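Chapter 11
Inside the Desktop Computer: Opening, Identifying, and Recording the Parts

Section outline
11.1 Preparing the work surface
11.2 The main board and the processor socket
11.3 Memory and expansion cards
11.4 The power supply and its label
11.5 Drive bays and cabling
Review and written work

Learning goals

After completing this chapter, the student should be able to:
- remove the side panel of a tower case and lay the case in a stable position;
- name the principal parts of a desktop computer by sight;
- read the ratings printed on a power supply and copy them into a service record;
- judge whether a unit is fit for repair, for reuse of parts, or for recycling.

Key terms
motherboard, socket, retention frame, memory slot, expansion slot, heatsink, drive bay, service record

Introduction

A desktop tower is one of the few common machines still built to be opened by its owner. The panel comes away with a latch or a pair of screws, and most of the parts behind it can be taken out and replaced one at a time. For this reason the tower remains the standard teaching unit in computer repair courses, including those that prepare students mainly for work on laptops and servers.

The Prikach repair workshop, whose records are used throughout Part 2 of this book, received 1,053 desktop computers in a single year. Xuelian Meng, who set up the intake desk, required that every unit be opened and recorded before any test was run. A machine may arrive with its memory removed or its processor missing, and the outside of the case gives little sign of it. Power should not be applied to a unit until the technician has looked inside.

The case is laid on its side with the open face upward. In this position the motherboard lies flat, and the technician can reach the sockets and slots from above. Loose screws are also less likely to fall out of sight behind the board.

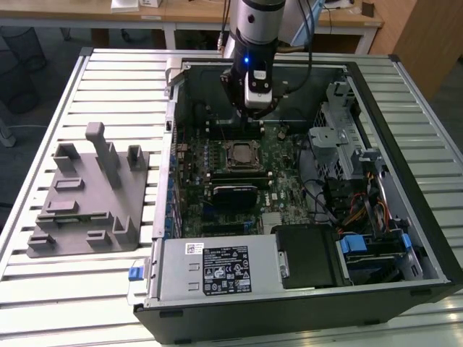 11.1 Reading the open case

The largest item in the open tower is the motherboard, the dark green board in the middle of the case. The processor socket near its center is empty and its metal retention frame stands open. A socket in this state needs particular care. The contacts inside are fine and easily bent, and they should not be touched with a finger, a cloth, or a tool. Where no processor is to be fitted at once, a protective cover should be placed over the socket.

The memory slots lie directly below the socket, followed by a small black graphics card seated in the board. The blue tabs along the left wall mark the expansion slots. A small square heatsink sits near the lower right of the board; it should not be mistaken for the larger cooler that is normally mounted over a processor.

The silver power supply is at the bottom of the case. Its black label carries the ratings, which the student will learn to read in Section 11.4. The housing of a power supply must never be opened in the classroom, even after the cord has been unplugged. Orange, red, yellow, and black cables loop from this area toward the drive bays. Before any cable is removed, its route and both of its ends should be noted in the service record.

Before you begin

Shut down the computer, disconnect the power cord, and put on a grounded wrist strap. Work with a partner. One student handles the parts while the other keeps the record, and the two then change places for the second unit.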